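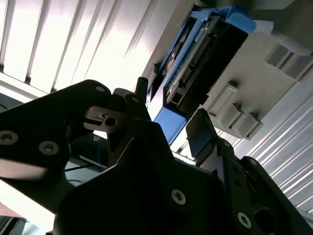
ロボットに教えている時間があったら自分で箱に詰めたほうが早いでしょう、とGraciela Huenchumánに言われたのが、うちの会社の始まりみたいなものです。言い返せませんでした。だって、その通りなんですよ。私がその日の午後いっぱいかけてアームに教えていた作業を、Gracielaは話しながら、片手で終わらせてしまったんですから。

というわけで、はじめまして。Flostport(フロストポート)です。このページは代表の私、Tove Briemが書いています。「会社概要はもっとちゃんとした文章で」と何度か言われたのですが、ちゃんとした文章を書こうとすると何か月も更新が止まるので、しゃべるように書くことにしました。長いです。お茶でも飲みながらどうぞ。

何をしている会社か

ひとことで言うと、ロボットの「お手本」を集める会社です。

最近の学習型のロボットは、動きをいちいちプログラムで書くかわりに、人間がやってみせた例をたくさん見て動き方を覚えます。コップを持ち上げる、ふたを閉める、布をたたむ、ケーブルを差す。そういう動作を人がロボットを操って実際にやり、手首のカメラの映像と関節の動きと指の開き具合をまとめて記録する。この一回分を、うちでは「一本」と呼んでいます(映画みたいで気に入っています)。その一本一本を撮って、見直して、だめなものを外して、説明をつけてお客さまに渡すところまでが仕事です。

ロボットそのものは作っていません。学習モデルも売っていません。たまに「で、おたくのAIはどれくらい賢いんですか」と聞かれるのですが、うちにあるのは教科書のほうで、生徒さんはお客さまのところにいます。生徒さんの成績はときどき教えてもらえて、いい知らせの日はおやつが少し豪華になります。

Flandvilleの部屋のこと

作業場はFlandvilleにあります。もとは印刷屋さんの倉庫で、借りた当初は床のあちこちにインクの染みが残っていました。一部はまだあります。落ちないんです、あれ。

アームはぜんぶ机に据えつけてあって、それぞれの前に操作する人が座ります。手首のカメラは、人間でいえば手の甲に目がついているような位置なので、映像を見慣れるまでが少したいへんです。新しく入った人はまず酔います。手首をひねると世界が丸ごと傾くし、上を向けば映るのは天井です。私も最初の週は昼ごはんがあまり食べられませんでした。でも慣れてくると不思議なもので、傾いた画面のまま「あ、いま指がちょっと右にずれてるな」とわかるようになります。そうなったら一人前です。

グリッパーは黒いボディに星形の穴のねじを使ったものが手元にあります。このねじ用のドライバーが、まあ、なくなるんですよ。引き出しにも工具箱にもなくて、結局だれかのエプロンのポケットから出てくる。道具の置き場所は何度決め直したかわかりません。作業場に見学に来られる方で、もし床に細いドライバーが落ちているのを見つけたら、拾って私にください。

配線も自分たちで手を入れます。細い線は手首をひねるたびに動くので、余裕がないと突っ張るし、余裕がありすぎると引っかかる。ちょうどいいたるみを作るのがいちばんうまいのはKwaku Sulemanaで、これはもう完全に手の感覚らしく、手順書に書いてもらおうとしたら「いい感じにする」とだけ書いてありました。却下しました。いまは写真入りのページになっています。

お手本の集め方

お客さまから「こういう作業を覚えさせたい」というお話をいただくと、まず自分たちの手でやってみます。ロボットは使いません。ふつうに手でやる。これをしないと、人間がどこで迷うのかがわからないんです。たとえば袋の口を開けるとき、みんな無意識に指をこすり合わせていますよね。あれをグリッパーでどうやるのか、という話を丸一日していたこともあります。

それから置き方を決めます。毎回まったく同じ場所に物を置いて撮ると、ロボットはその場所でしかできない子になってしまいます。だから位置も向きも変えるし、照明も変えるし、ときには関係のない物をわざと横に置きます。この「わざと散らかす」係が意外と難しくて、人は散らかしているつもりでも、だんだん自分の好みの散らかし方に寄っていくんですよね。Brenda Ojedaが見かねて、引いたカードの通りに物を置く仕組みを作ってくれました。カードには「奥、寝かせる」とか「手前、逆さ」とか書いてあります。たまに「自由」というのも混ざっていて、これを引くとみんなちょっと困った顔をします。

撮る人も交代します。同じ人が続けると、その人の癖が全部うつるからです。私の癖は、物を置いたあとに指を開くのが早すぎること。Kwakuは逆で、置いてからもしばらく握っています。心配性なんだそうです。どちらかだけで撮ったデータだと、せっかちなロボットか心配性なロボットのどちらかになるわけで、混ぜるとだいぶよくなります。

一つの作業につき、最初にお渡しするのは最大200本です。「もっと一気にください」と言われることも多いのですが、まずこの量で学習を試してもらって、何につまずいたかを聞いてから続きを撮ったほうが、あとが楽なんです。つまずいたところを知らずに山ほど撮ってしまうと、得意な場面ばかりが増えていきます。これは昔の自分たちに言っています。

失敗も残しておく

うちがたぶん少し変わっているのは、失敗した一本を捨てないところだと思います。

つかみそこねた、落とした、途中で持ち直した。そういう記録には「失敗」の印と、どの瞬間におかしくなったかのメモをつけて、別にしまっておきます。お客さまによっては要らないと言われますし、そのときは成功したものだけをお渡しします。でも、持ち直しの場面ってすごく役に立つんですよ! 人間だって、すべった、あっ、と思ってからの立て直しがいちばん上手だったりしますから。

この考え方を持ち込んだのはGintarė Rozīteです。Gintarėは見直し担当で、撮った記録を片っぱしから再生しては、だめなものをはじいていきます。Hebdenという案件では(仕分けの作業でした、お客さまの都合で詳しくは書けません)、全部で1,658本撮って、そのうち586本がGintarėの見直しで「成功」から外れました。撮った私たちは、けっこうへこみました。どこがだめなんだと食い下がったら、ひとつずつ再生しながら説明されて、途中で全員静かになりました。指がふちに引っかかったまま、たまたま持ち上がっているだけのものが、山ほどあったんです。見た目は成功なのに、まねしてほしい動きではない。あれからは撮る側も、持ち上がったかどうかだけで喜ばなくなりました。少しは喜びますけど。

Makisについて

記録用に使っている道具がMakisです。自分たちで作りました。はじめは映像と関節の記録の時刻をそろえるだけの、ほんとうに小さなプログラムだったのに、メモをつける機能がつき、再生速度を変える機能がつき、カードの内容を読み込む機能がつき、いまでは中を全部わかっている人がいるのか怪しいくらいに育っています。

時刻をそろえる話は地味なんですが、大事なので書かせてください。カメラの映像がほんの少し遅れて記録されると、ロボットは「物に触る前に指を閉じるのが正しい」と覚えてしまいます。記録を見ても、ぱっと見ではわかりません。私たちも一度それをやって、納めたあとに気づいて、平謝りして撮り直しました。いまのMakisは撮影を始める前に必ずずれの確認が入って、これを飛ばすボタンはありません。Kwakuがつけたがっていますが、つけません。

いっしょに働いている人たち

ここまでで全員の名前が出てしまったのですが、いちおう。

Kwaku Sulemana。アームとカメラと配線の面倒を見ています。変な音がしたら、とりあえずこの人を呼びます。

Gintarė Rozīte。見直しと、納品前の最後の確認。再生を2倍速にしても細かいすべりを見逃さないので、こわいです。

Brenda Ojeda。作業の設計とカードの管理、それからMakisのかなりの部分。お客さまからの技術的な質問に、いちばん早く返事ができるのもBrendaです。

Graciela Huenchumán。もともとは梱包の仕事をしていて、冒頭のひとことのあと、私がしつこく誘って来てもらいました。操作はGracielaが群を抜いて上手です。手の仕事を長くやってきた人のお手本は、見ていてわかります。動きに迷いがないし、つかむ前に手首がもう次の向きを見ているんです。「自分でやったほうが早い」という意見は、いまも変わっていないそうです。

そして私、Tove Briem。見積もりと電話と、このページと、人手が足りない日の撮影。指を開くのが早い人です。

お客さまのデータについて

お客さまからお預かりした部品や商品は、その案件の撮影だけに使います。撮った記録はお客さまのもので、別の案件に混ぜることはしません。記録に人の顔が入らないように、撮影の前にカメラの向く範囲を確かめ、見直しのときにもう一度確認しています。手が入ることはあります。物を並べ直すときにうっかり入ってしまった手は、その部分を切るか、一本まるごと外すかをGintarėが決めます。

よくお断りしていること

液体を大量に使う作業は、いまの部屋ではお受けできません(床が、インクの染みでもう十分なので)。刃物を使う作業も基本的にはお断りしています。食べ物は、ものによります。December、つまり12月は毎年撮影の予定が詰まってしまうので、年内に欲しいというお話は早めにいただけると助かります。

それと、「とりあえず何でもいいからたくさん」というご依頼は、少しお話を聞かせてください。何に使うかがわからないまま撮ると、撮る側もどこに気をつければいいのか決められないんです。ざっくりで構いません。「こんなことで困っている」くらいの話から始めた案件のほうが、長く続いていたりします。

見学と連絡

見学は歓迎です。操作席に座って、実際に動かしてもらうこともできます。酔いやすい方は、軽めの食事でいらしてください。お仕事のご相談も、学校の授業で話を聞きたいという方も、このサイトの連絡フォームからどうぞ。返事は私かBrendaがします。Brendaからの返事のほうが短くて要点がまとまっていますが、私のほうが長いぶん、余計な話がたくさんついてきます。

撮影の仕事をやってみたいという方も、同じフォームで大丈夫です。ロボットの経験は要りません。縫い物でも料理でも模型でも、手を動かすのが好きな方だとうれしいです。最初は短い時間で試してもらって、画面の傾きに体が慣れるかどうかを見てから、続きの相談をしましょう。

(2019年1月28日、カードの仕組みのところを書き足しました。Tove)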